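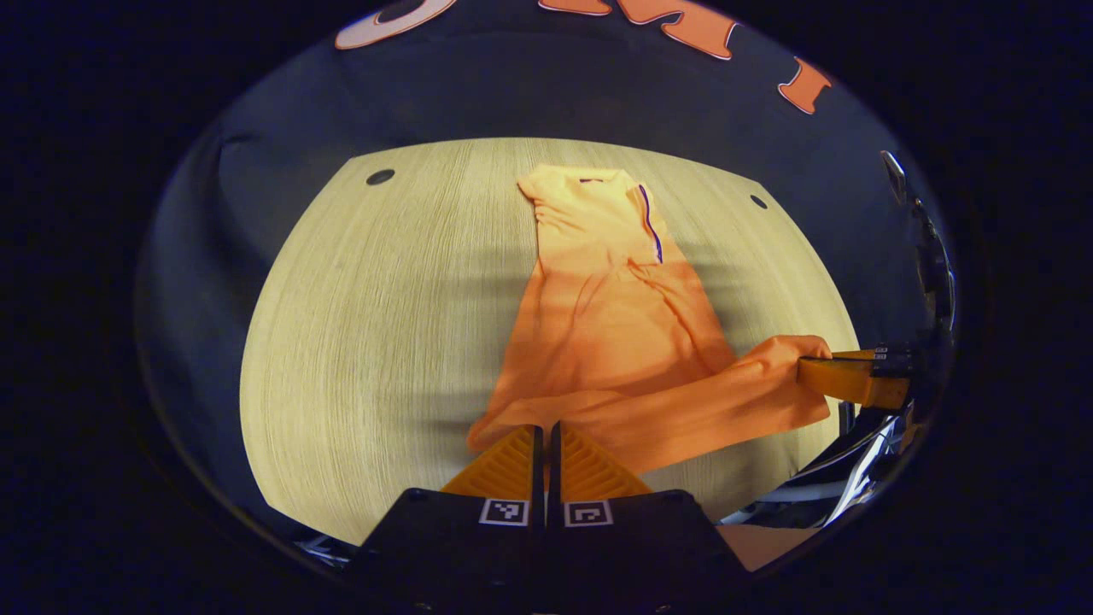
*Trodbridge, August 1, 2018*

# Let the children wear their own clothes (or don't, but stop charging us for the badge)

I have strong feelings about school uniform and I've had them since February, when the letter came home. You may know the sort of letter. It starts by thanking you for your continued support and by the second paragraph you are reaching for your purse. Ours said that from the autumn the plain jumper would be going and a "refreshed range" would be coming in, available from one supplier, with the new crest on the jumper, the PE top, the bag and (I read this bit twice) the socks.

The socks!

So I've had the whole spring and most of the summer to stew on it, and now that the shops have got their Back to School signs up before we've even packed for our holidays, I'm going to have my say.

I should tell you where I'm coming from. I went to a school with a uniform and I didn't mind it. It was a grey skirt and a bottle green jumper, and my mum got the skirt from the market and the jumper from whoever's daughter had grown out of hers. There was a tie, which you could buy at the office, and that was the only thing in the whole get-up that belonged to the school in any way. Everybody looked more or less the same from a distance, and close to you could tell exactly who had money and who hadn't, from the shoes and the coats and whether the jumper had gone bobbly. Which is the first thing I'd like to say to anybody who tells me that uniform makes all children equal. Have you met any children? They can tell a cheap shoe from the other side of a playing field.

I do understand the argument, though, and I've got friends who make it very well. Mornings are easier. There's no row about what to put on, no child in floods because the favourite top is in the wash, and no fashion parade. I've got one who would wear the same dinosaur T-shirt until it fell off him and another who can get through four outfits before breakfast, so believe me, I feel the pull of it. If somebody offered me a plain polo shirt in any colour, trousers from the supermarket, jumper if you're cold, off you go, I'd sign up for that tomorrow and you'd never hear from me again. An orange polo shirt with a bit of blue on it would do just as well as a white one with a lion on. Better, as it happens, if you've ever tried to get felt tip out of white.

My quarrel is with the crest. A crest is a few centimetres of stitching, and once it's on there the whole garment has to come from the one place that's allowed to sell it. Our new jumper costs more than the coat my youngest wears over it. I added up the list for my two, everything on it and nothing extra, and it came to £195. That's with one jumper each! Anyone who has ever owned a child will know that one jumper is no jumpers, because it's either on the child, or covered in custard, or in lost property, or on some other child whose mother hasn't looked at the label.

And what do we get for it? I'd be happier if they lasted. I've had supermarket trousers go through both boys and then off to my sister's, and I've had an official sweatshirt come apart at the cuff before half term. I took it back to the shop and was told, quite kindly, that it was wear and tear. Well, yes. He was wearing it, and it tore.

The other thing people say to me is that it's about pride. The children will feel they belong. I've turned this one over a lot, because I don't think it's silly, and I do remember being proud of my netball bib in a way I've never been proud of any garment since. But I was proud of the bib because I'd been picked for the team. If they'd handed one to every girl in the county and sent our parents a bill I don't think I'd have slept in it. (I did sleep in it. Twice.) Schools where children feel they belong tend to be the ones where somebody knows their name and notices when they've gone quiet, and I've never seen that embroidered on anything.

I have a cousin whose children go to school somewhere with no uniform at all, and I always ask her about it as though she lived on the moon. How do they manage? What do they wear? She finds this very funny. They wear clothes, she says. For the first fortnight of term they wear their nice ones and then it gets cold and they wear whatever's on the chair. There are a few rules about flip-flops. I keep waiting for her to tell me about the terrible bullying over trainers, and there is a bit, and there was a bit at mine too, under all that bottle green.

Now, I don't want to be unfair to the school. They're good people and they're forever short of money, and I think a fair few of these decisions get made late in the evening at the end of a long agenda, when a nice brochure goes round and everybody wants to get home. There's also a swap rail, which is a lovely idea, and I've had some very decent PE shorts off it. But a new crest empties a swap rail overnight. Every outgrown jumper in Trodbridge is now the wrong jumper. They're perfectly good, warm, mended, named-and-renamed jumpers, some of them with three different surnames inked out in the collar, and as of next term they're for gardening in. I find that properly upsetting, more than the money if I'm truthful. We spend all year teaching the kids about plastic in the sea and turning off the tap when they brush their teeth and then we bin a cupboard full of clothes over a redrawn oak leaf.

My neighbour told me I should just unpick the old badge and iron on a new one, so I rang up and asked if you could buy the badge by itself. You can't. I asked why not and there was quite a long pause, and then I was told that it wouldn't guarantee a consistent finish. I've thought about that phrase nearly every day since. I've got a seven-year-old. There is nothing about him, from his fringe down to his laces, that you could call a consistent finish, and I wouldn't know what to do with him if there was.

So what would I do, if they let me loose on it? I'd pick a colour. Let the children vote, even, and put up with what you get (it'll be purple). I'd say that anything in that colour counts, from anywhere, in any state short of indecent. I'd sell the badge for 90p at the office for those who want it, and I bet plenty would. I'd let girls wear trousers and boys wear whatever they can run about in, and I'd stop sending children home, or sitting them outside an office, for the wrong shade of sock. Missing a maths lesson over a sock is a daft swap by anybody's reckoning. PE kit could be old things you don't mind getting muddy, and I can't see that a single goal would go unscored.

And for the big children, the sixteen-year-olds, I'd leave them alone altogether. I can't get over seeing near enough grown adults at the bus stop in blazers with the sleeves halfway up their arms, because nobody's mum is buying a new blazer with two terms to go. They look like they've been washed too hot.

I've written to the governors with all this, a bit more politely and without the bit about the blazers. I've asked for a year's grace on the old jumpers and for the socks to be dropped, and I've had a reply saying my comments have been noted, so we'll see. If you're local and you feel the same, do write in as well, even if it's only a couple of lines. If you feel differently, tell me why, I really would like to hear it — I've changed my mind about bigger things than jumpers.

Meanwhile I've got a bag of bottle greens, blues and greys in the hall, ages five to nine, all clean. Come and help yourselves if you've got a use for them. I'm hanging on to the dinosaur T-shirt.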